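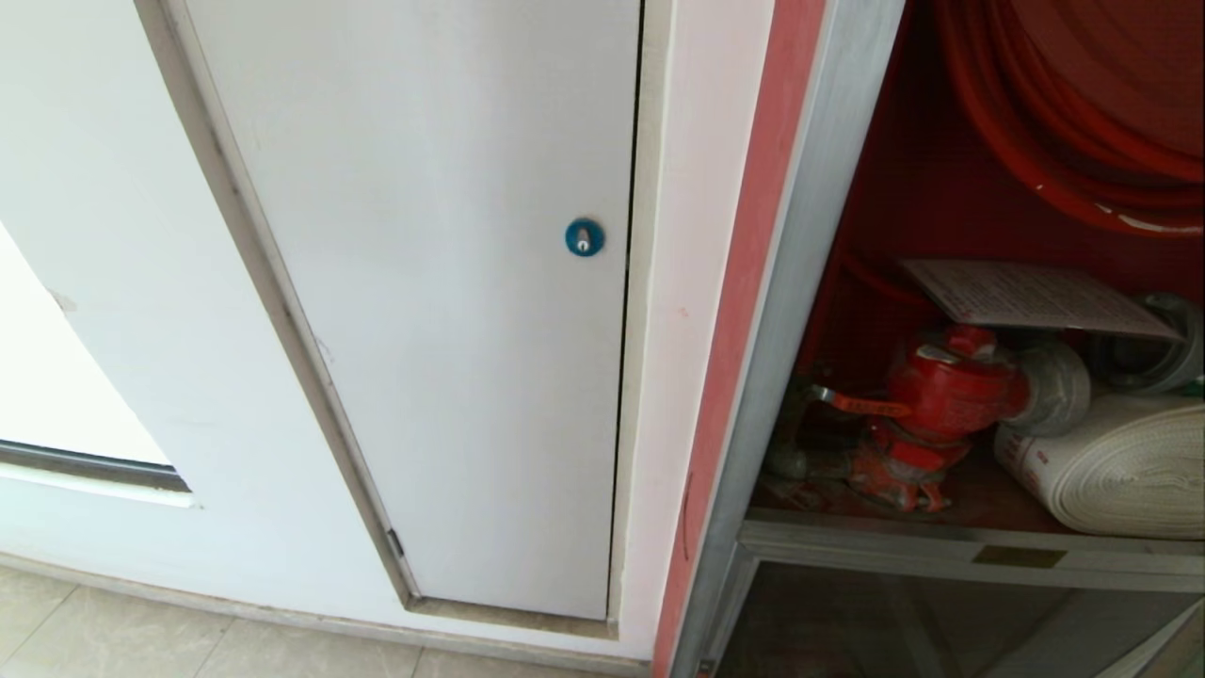

A reader of my first draft wanted to know why anyone would study stairs, when everybody knows people take the lift if there is one. Well, I thought so too! That was pretty much my starting guess, and it was only partly right, so please bear with me.

My project was about how people in tall blocks of flats get up and down, and what makes them pick the stairs on one day and the lift on another. I asked 30 residents of Larari Court in Flarkholm to keep a little diary for 30 days. Each time they left home or came back they were meant to jot down stairs or lift, the direction, and anything they were carrying. I gave them paper sheets and the option of Braneo, a free note-taking app which two people used and then gave up on (it kept logging them out).

At the end I had 672 journeys I could use. I know that's not many for that number of people over that long. Most of them filled in the first week beautifully and then drifted, and one household handed back a sheet with a shopping list on it. I'd ask for a shorter diary next time, maybe a week with a reminder in the middle.

Tags: Student projects / Buildings and everyday life

So what did I find? Stairs made up 32 per cent of all the journeys, much higher than I'd bet on. Going down was the big one. People on the middle floors walked down quite happily in the morning and then took the lift home, and when I spoke to them afterwards they mostly talked about waiting. If the lift was already there they got in, and if they could hear it grinding away somewhere above them they walked. I loved that, because I do exactly the same thing and had never noticed.

Shopping mattered less than I expected. Small bags went up the stairs all the time. Pushchairs and bikes obviously didn't, and a wet umbrella seems to send people to the stairs, which two residents put down to not wanting to drip on the neighbours. 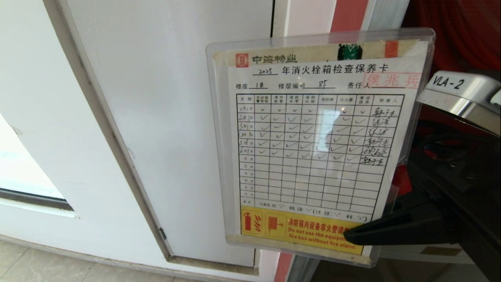
Asamoah

The part I enjoyed most was the talking. I had planned a proper set of questions but dropped half of them after the first few chats, as people would much sooner tell you about the time the lift stopped between floors. Light came up a lot. Several residents said they'd use the stairs more in the evening if the landings were brighter, and a couple mentioned smells from the bin room. Exercise hardly came up at all, although it's what nearly every article I read for the background section goes on about. One woman told me she walks up purely to avoid small talk, and I have every sympathy.

There are problems with all this, of course. My residents volunteered, so they may well be the sort who like stairs (or like filling in forms). I only had one block, with one rather slow lift. I also didn't write down which floor each person lived on until the second week, so some of the early sheets can't be split up by floor and I had to leave them out of my main chart.

If I carry on with it, I'd like to try a second building in August with a quicker lift and see whether the morning walkers disappear. I've already asked at one block near the station and am waiting to hear back.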